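September 7, 2019 — workshop notebook, study-skills group

Went back through the Pirkwood revision pack this morning with coffee and a bad mood. Writing it up while I still remember which bits annoyed me.

The claim on the cover is that a student who follows the 40-day planner will "retain more and panic less." Fine. I asked Sernitz back in July where the retain part comes from. They sent a two-page summary. It says 581 students used the planner and that most of them felt better prepared. Felt. I can't find a comparison group, a test score, or even the question they were asked. Araceli says the summary was never meant to be evidence. Then why is it stapled to the quote?

What I did today:

- Read the planner straight through as if I were a 10th grader with a chemistry exam coming.
- Tried the first two daily sheets against our own unit tests.
- Started the flashcard deck, gave up, started again after lunch.

Daily sheets are OK. Short, clear, one topic each. Sheet 2 asks the student to close the book and write down what they remember before checking, and I'd keep that whatever we decide. But then sheet 5 tells them to read the chapter three times and highlight "all key words," and so does 6, and so does 9. A kid will do the highlighting and skip the hard part. I would have too.

The deck has 3,000 cards. I don't believe any student finishes it. Sorted by chapter only, no mixing, so you know what kind of answer is coming before you turn the card over. The Kalside deck we used last year was ugly but it did shuffle. Could we shuffle this one by hand? Probably, if the license lets us export. Haven't checked. Pirkwood's help page talks about "flexible sharing" and I have learned to read that as no.

Araceli Bermúdez disagrees with me on the planner and I should put her side down fairly. Her point is that our students mostly don't plan at all, so a mediocre plan beats none, and that I'm judging it against a student who doesn't exist. She may be right about the planning. I still think we'd get the same thing from a blank calendar and a ten-minute talk, and neither costs anything.

Jafarzadeh worksheet (the old sleep-and-breaks one): reread it, still the best page in the binder. It tells them to stop at a set time and says why in one sentence. The Pirkwood version of the same advice runs four pages and has a quiz at the end.

Things I want before anyone signs:

1. The actual survey wording from Sernitz.
2. A yes or no on exporting cards.
3. One class on the planner and one on the blank calendar, same unit test for both. Araceli is willing to take the planner class — good, she won't sabotage it the way I might.
4. Somebody to rewrite sheets 5, 6 and 9 with the closed-book step from sheet 2.

Item 3 will be small and messy and I don't expect it to prove much. It would still be more than the summary gives us.

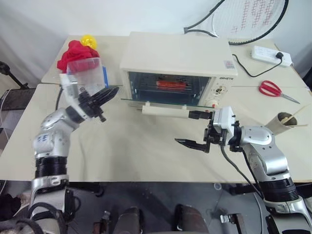

Toaster oven, door down.

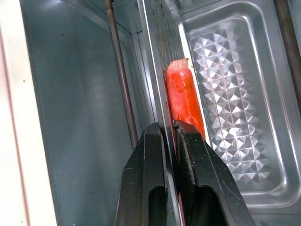
## Left over for next time

Mock exam timing. The pack says to do full papers under time from the first week, which seems early for anyone who hasn't covered the material. Check what our teachers do now before I complain about it. Also the binder rings are bent again and page 14 of the planner is loose.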